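Last updated: January

News from the Riva Street Mending Circle

Well, we made it through the winter with all our fingers intact, which is more than I can say for last year, when I put a darning needle straight through my thumb in the first half hour and had to be given a biscuit. Thank you to everyone who came along on Tuesday evening in that dreadful rain. I had put out a few chairs and was expecting a quiet one, and instead we had to fetch the stools down from the landing!

Most of you brought knitwear, so we spent a good part of the evening on elbows. Aurelia Nistor showed us the Swiss darn she learned from her aunt, the one where you follow the path of the old stitches with new wool so that the mend sits right on top of the fabric. It is slow going, and it does ask for a decent light (bring your glasses, I forgot mine and made a proper mess of a green cardigan), but the finished patch is lovely and stretchy and doesn't rub at all. She suggests using wool a touch finer than the original, and leaving a long tail at both ends so there is something to weave in afterwards.

Jade McKinnon was at the other end of the room with the trousers. I had no idea there was so much to say about trousers. Her rule for a worn knee is to patch from the inside, with a piece a good bit larger than the hole, and to tack it all the way round before you go anywhere near it with the real thread. Several of us have been skipping the tacking for years and felt suitably told off.

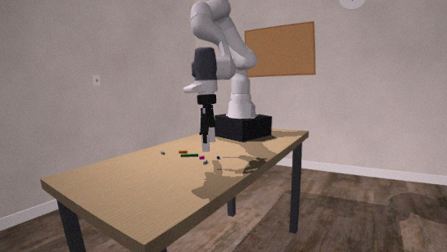

The thread box is looking rather thin, and I'm afraid that is partly my fault, as I used up most of the navy on my grandson's school coat. If you have any odd reels at home, in cotton or polyester, do pop them in your bag next time. Dark colours go fastest, and we never seem to have a brown that matches anything. Leidy Rengifo has very kindly given us 85 buttons from her mother's tin, all sorted on to cards by size, and there are some real beauties among them, so please have a rummage if you are missing one from a coat.

We have also had a note from Segundo Nina at the library asking whether we would run a table at the spring swap day. I have said yes on your behalf, and I hope you'll forgive me! It would mean taking small repairs from people as they come in, hems and buttons and that sort of thing, and I think we can manage it nicely if we do an hour each. There is a sheet by the kettle for names.

Subs stay at £17 for the year, and tea is included as ever. Anyone who would rather pay by the evening can still drop something in the jar.

Next time we'll be looking at sock heels, so bring a pair you are fond of, washed please, and something round to darn over. A mushroom is ideal if you own one, though I used an orange for years and it did perfectly well. Doors open at half past six.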